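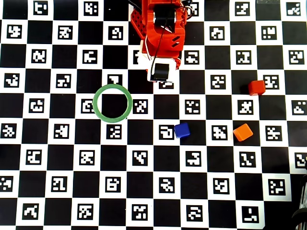

Why use a patterned mat under the cubes and the ring? It gives every object a place that can be written down and found again, because each white square carries a different code.

The designer of the Pralthorpe mat sets out the layout in flat terms. "Black squares are plain. White squares carry the marker. If you print on both, the corners get harder to find."

Home | Projects | Interviews | Workshop notes | Contact

Work on the pattern began in May, in the Amberg workshop. An early version, known as Ukunberg, used squares of 36 mm and was dropped in favour of a larger size. "The small print was fine at the near side and poor at the far side. A square seen at a low angle loses height first."
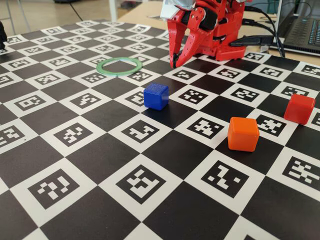 The surface finish took longer to settle. Gloss stock was rejected after 3 trials, as reflections from the ceiling lights broke up the codes. The present sheet is matt and weighs about 900 g. It is stored rolled, print side out.

Cubes and rings were chosen for their differences. "A cube hides what it stands on. A ring hides a thin band and leaves the middle open, so you can still check the pattern inside it. Plain colours are enough. We don't put print on the objects."

Asked about wear, the designer mentioned the corners. "They lift. We press them under a board overnight."

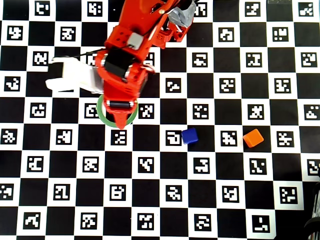
Green ring on the marker mat.

Print this page | E-mail this page

Contact | Copyright Pilkington Workshop Notes | Back to top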